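The Slow Return of the Winter Squash

Vaughn Thibodeaux keeps his squash in the back bedroom. They sit on slatted shelves with the radiator turned off and the window open a crack, and by August last year's crop is down to the final few. He grows 14 kinds on a rented field outside Plikotdale, and sells most of them from a trestle at the end of the lane.

Winter squash are grown in summer and eaten in winter. They are left on the vine until the skin hardens, then cut with a length of stalk and kept somewhere dry. Summer types such as courgettes are picked young and soft and will not keep beyond a week or two. The plants look much alike in June, and plenty of gardeners mix up the labels.

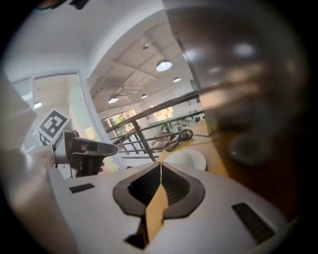 Do you need to peel winter squash before cooking?

It depends on the variety. Thin-skinned kinds such as onion squash can be roasted and eaten whole, while the thick skin of a Crown Prince is best cut away or left on the plate.

Thibodeaux's main crop is a grey-skinned squash he calls Alcantara, after the street where he was given the seed. The flesh is dense and dry, closer to chestnut than to pumpkin. He cut 697 of them last autumn and lost a few to rot where the stalks had snapped. His other favourite, Kudivent, is long and ribbed, with a thin orange flesh that goes stringy if boiled.

"People boil it and then say they don't like squash," he says. "Put it in a hot oven with oil and salt and leave it alone."

He roasts it in wedges at 200C, cut side down, and turns it once. Leftovers go into soup with an onion and a little stock. The seeds can be rinsed, dried overnight on a tray and toasted in a pan - they burn quickly.

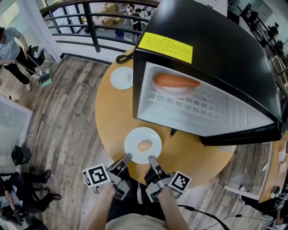
A plate of food and a microwave on a round wooden table.

A microwave will soften a squash that is too hard to cut. Prick the skin in several places, give it two or three minutes, and let it stand before you pick up the knife. It will not brown the flesh, so finish it in the oven or under the grill.

Storage matters more than most recipes allow. A sound squash should feel heavy and have no soft patches. Keep it off a stone floor, away from apples, and check the underside every fortnight. Alcantara is at its sweetest after Christmas. Kudivent should be eaten by the end of November.

Seed for both is sold by Jitik, a small mail-order firm, in packets of ten. Sow indoors in late April, on edge, one to a pot, and plant out once the nights are mild.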